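Speaker notes: Who decided my shirt is dry clean only?
Ploltura community evening, 10/02/2024
Slot: after the break. Keep water on the lectern. Slides advance on the left button.

SLIDE 1, title
Wait for people to sit down. Don't start with the joke about the jumper, it died last time.

Say: I want to talk about care labels. Mostly I want to talk about why I stopped believing them, and where I still do.

Hands up if you've washed something that said dry clean only. Hands up if it came out fine. Leave a pause, look around. Then say that a show of hands proves very little. People remember the disaster or they remember getting away with it, depending on temperament.

SLIDE 2, what a label is for
A label is written by the people who sell the thing. They don't pay for your dry cleaning. They do have to deal with you if the thing shrinks. So which way would you expect the advice to lean?

I'm not claiming a conspiracy. It's a cautious person in an office picking the safest line on a form. The same person may well pick it for a lined wool coat, where it's right, and a plain polyester blouse, where I'd want to see the reasoning.

Read out the Gresero label slowly: "Dry clean only. Do not wash. Do not wring. Do not bleach. Do not tumble dry. Keep away from fire." It's a scarf.

SLIDE 3, my own test
Be upfront about how weak this is. I took 10 items from my own closet, all marked dry clean only, and washed them by hand in cool water with a small squirt of ordinary detergent. I measured them before and after, flat on the kitchen counter. 4 came out changed in a way I minded. A rayon dress lost length, a jacket puckered at the lapel where the fusing let go, a silk tie went limp, and a crepe skirt crept up at the hem.

The others I still wear. That's one closet and one sink, and I was hoping to be right, so take it with salt.

Somebody will ask about the tie. Yes, it was a stupid thing to wash.
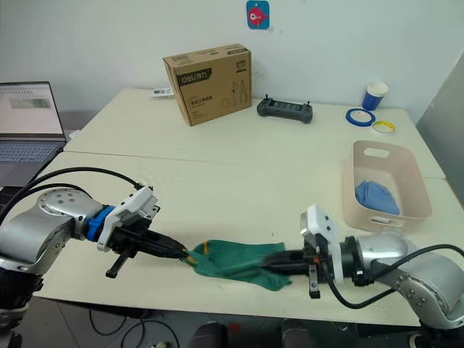 SLIDE 4, the word "delicate"
Nobody could give me a definition. I asked at two stores and wrote to Hokent, who sell a detergent for delicates at a much higher price than their normal one. The reply said it was "formulated with delicate fabrics in mind." I wrote back asking what that meant and got the same sentence with a coupon.

I compared the ingredient lists on the two bottles. The delicates one leaves out the enzymes, and that's a fair point for wool and silk, where some enzymes can damage the fiber. For cotton voile or a nylon slip I can't see what you're buying apart from the lavender.

SLIDE 5, the big survey
Danladi put out a leaflet saying 3727 households were asked and most were "very concerned" about washing damage. Show the small print. The question was "How concerned are you about damaging your clothes in the wash?" Try answering that one with "not at all" without sounding careless. Only 739 said they'd had any damage in the past year, and the leaflet never says what counted. A lost button? A pink sock?

Don't go on about this slide. Two minutes at most.

SLIDE 6, where I'd obey the label
Anything tailored with a structure inside it. Velvet. Anything with a dye that comes off on a damp white cloth when you press it on an inside seam. Leather trim. Anything borrowed.

Say the seam test twice, people like to write it down.

SLIDE 7, what I'd like to see
A label that gives the reason. "Lining shrinks" would do. "Dye runs" would do. Then I could decide for myself whether I care. I've heard there isn't room on the tag, but the Gresero one had room for the fire.

Questions
Likely: steam cleaning at home (haven't tested it, say so). Vinegar in the rinse (I've seen plenty of claims and no decent comparison). Freezing jeans (cold jeans are still dirty as far as I can tell).

If it runs short, pass the scarf around. Get it back before the raffle.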